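Frequently Asked Questions: The Brallura Tethered Mast Balloon

Updated Oct 27, 2024

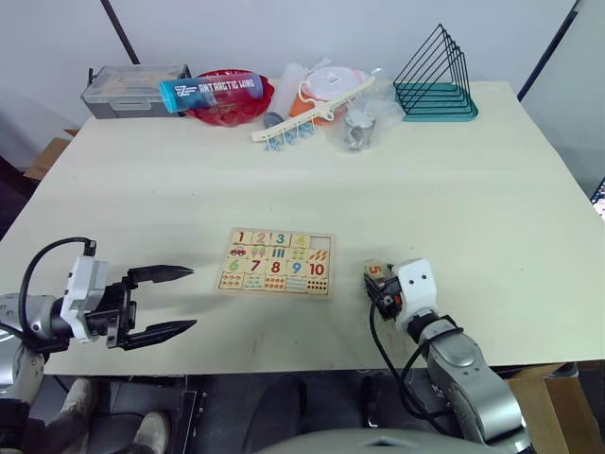
We get the same questions at every trade fair, usually from someone holding a free pen. The answers are collected on this page so you can skip the line. If yours is missing, write to Hala Qudah on the customer desk.

Is it a blimp?
No. A blimp has an engine and somewhere to be. Ours is tied to a trailer and goes up and down.

How high does it fly?
The standard tether is 900 feet. You can order a shorter one. You can't order a longer one, and please stop asking Hala if there's one in the back.

How long can it stay up?
Up to 70 hours on one fill in fair weather. After that it needs a top-up of helium. Power comes up the tether, so the camera payload doesn't care what time it is.

What happens in high wind?
You bring it down. The ground station gives you a yellow warning and then a red one. Customers have asked whether red is "more of a suggestion." The warranty people have strong views on this, and they are in section four of your contract.

What happens if somebody shoots it?
Less than you'd think. The gas inside is at low pressure, so a small hole leaks slowly and you'll normally have time to winch down and patch it. The patch kit is in the left-hand trailer locker, under the manual everyone puts on top of it.

How many people does it take to launch?
Two trained operators. One runs the winch and the other watches the balloon. Both jobs are harder while looking at a phone.

Can our own staff be trained?
Yes, and we'd prefer it. The course takes 9 days at our Finden site and ends with a written test and a night launch. Ilari Laaksonen teaches most of it. He has heard the joke about hot air.

Do we need permission to fly it?
Almost certainly. A tethered balloon is still a thing in the sky, and the authority that looks after your sky will want to know. We supply the technical papers. You file them, and you should do it well before your event or exercise. The morning of is too late, as one customer found out in March.

What's the difference between Brallura and Nirnum?
Brallura is the balloon, trailer and winch. Nirnum is the software that runs the camera and records the video. You can buy Brallura without Nirnum if you already have a control system you like, or one you're stuck with.

Which payloads fit?
Anything up to 124 pounds including the mount. Day cameras, thermal cameras and radio relays are the usual choices. Weigh the bracket too. People forget the bracket.

Does the video go through your servers?
No. It comes down the tether to your ground station and stays there unless you send it somewhere. We have no wish to watch your parking lot.

Can I rent one?
Yes, through Ionescu, our rental partner. Rentals come with a crew, and the crew decides when it's too windy.

Do you ship the helium?
No. Buy it locally. We'll give you the grade and the quantity, and your supplier will give you the price. You may want to be sitting down.

Does it come in other colors?
White or gray. Logos cost extra and take longer than the balloon.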